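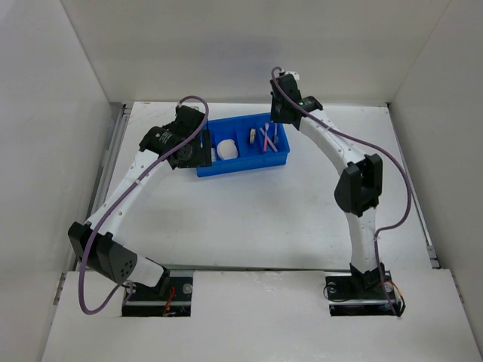
Puleck: a little set of tray-tidying sessions

Hi, and thanks for stopping by. Puleck is a small collection about sorting bathroom-shelf bits and pieces into a divided tray. I put it together over April because I'm fascinated by how people (me included) decide what goes where, and because my own drawer at home is a disgrace!

What's in it

There are 567 sessions, each one a go at the same sort of job: a blue plastic tray with compartments, a handful of small things, and a clean white surface to work on. The things are the sort you'd find beside any sink. Slim sticks in pinks, a sponge, a few pale odds and ends. I wanted colours that were close to each other on purpose, so you can't just sort by eye and call it done.

Each session has a short note saying what was meant to end up in the tray. I wrote most of them and Mwajuma Obura wrote the rest, so you'll spot two styles. Mine ramble, hers are about four words long. Sorry in advance.

How I named things

- "stick" is anything long and skinny, whatever it's for
- "sponge" is anything you'd dab with
- "round" is a catch-all, and I'm not proud of it
- "in" means resting inside a compartment, leaning on a divider is fine
- "out" means on the table, even if it's touching the tray

The tray sits a bit crooked in plenty of sessions. I left it that way, my drawer organiser at home is never straight either.
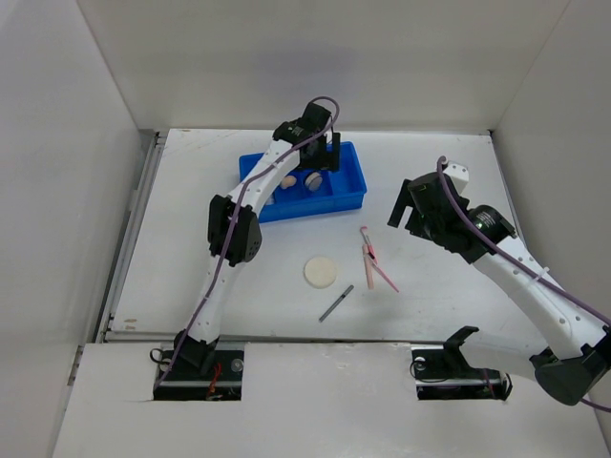

Everaldo Lopes wrote back after the first version to say that "round" was doing far too much work, and could I please split flat things from fat things before he lost his mind. Fair enough! In version 2 there's a "flat round" and a "thick round", and I've gone back through the old notes and changed them over. If I've missed any, yell out.

Known problems

27 sessions have a note that doesn't match how the tray finished up. They're listed in mismatched.txt, and I'd skip them unless mismatches are your thing. A few notes say "colour: pink" where I'd now say "peach". I went back and forth on that one for ages and my favourite answer changes with the light.

Using it

Help yourself for study or tinkering, just mention Puleck somewhere. If you sort your own drawer and come up with a better scheme than mine, please send it over, I'd love to add it to the naming notes.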